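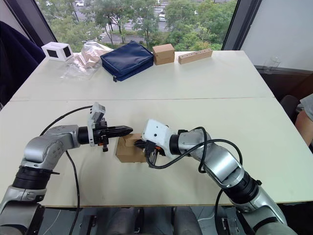 Polling station inspection, Skekthorpe parish hall, March 2020. The checks were carried out by Sihan Liang for the returning officer following complaints of crowding at the last by-election. Tables with a white top, made of two panels with a straight seam between them, are acceptable for issuing ballot papers, provided the join lies level and does not catch the paper.

Print this page
E-mail this page

1. Entrance and ramp – Satisfactory. Handrail secure.

2. Queue route – Action needed. The gap beside the booths measures 62 cm at its narrowest. Move the booths back.

3. Ballot box – Satisfactory. Seal numbers to be read aloud to agents present.

4. Fire exits – Satisfactory. Both doors open fully.

5. Party tellers – Comment from Tariq Sandhu: tellers stood in the doorway in May and two voters objected. They are to remain outside.

6. Lighting – Action needed. 2 of 18 lamps have failed.

Re-inspection by Noelia Montes once items 2 and 6 are complete.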